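**Tremirora will not buy robots this year, and asks suppliers for better numbers first**

Tremirora, the linen and housekeeping contractor, has put its planned purchase of folding and tidying robots on hold. The 82,000 pounds set aside for the first machines stays in the equipment budget until a supplier can show what they would cost to run in an ordinary room.

The company looked at two offers over the winter, one from Buvum and one from Drulitik. Both came with a polished film and a payback table. Neither table had a line for repairs, staff time spent clearing up after a failed pick, or what happens when the cloth is crumpled and the chair is in the way.

"We were quoted for a machine that works on a clear table," said Marianna Kubiak, who runs purchasing at Tremirora. "Our staff don't get clear tables. I asked both firms for the price of a bad day and got another brochure." 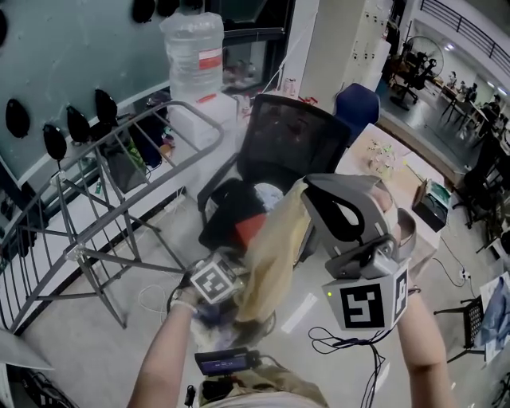 Money has gone instead on a small paid trial of hand-held grippers, worked by people, to find out which jobs are worth automating at all. Hire and training come to £600 a month. The trial covers picking up cloth, moving it between two grippers and clearing items off seats. Tremirora will publish how long each job takes, including the attempts that had to be done again.

Buyers in the same position may want to put these to a supplier before signing:

- What does a replacement gripper cost, and who fits it?
- Was the quoted speed measured on soft goods or on boxes?
- Does the price include marking up and wiring the room?
- Who pays if the software licence goes up in year 2?
- Can we see a full shift, uncut?

Drulitik has answered the first question. Buvum has offered a site visit in January, which Tremirora has accepted on the condition that its own staff choose the items to be handled.

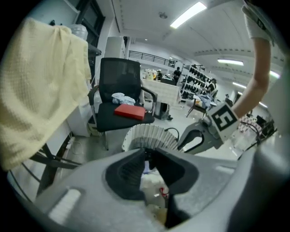 **Spyros Vlachou**

I write the equipment plan at Tremirora, and I have been asked whether this means we are against robots. We bought two sorting lines from Tomić and they are still running. Those were dull purchases with a parts list and a service contract, and I could explain every figure to our finance director.

With these newer machines I can't do that yet. The claims rest on savings in hours, and we don't know how many hours the work takes when a person does it with the same sort of gripper. Until we have that, any payback date is a guess, and I would sooner leave the money where it is.

Suppliers who want to quote can ask the purchasing office for the trial task list. Please price maintenance as a separate line.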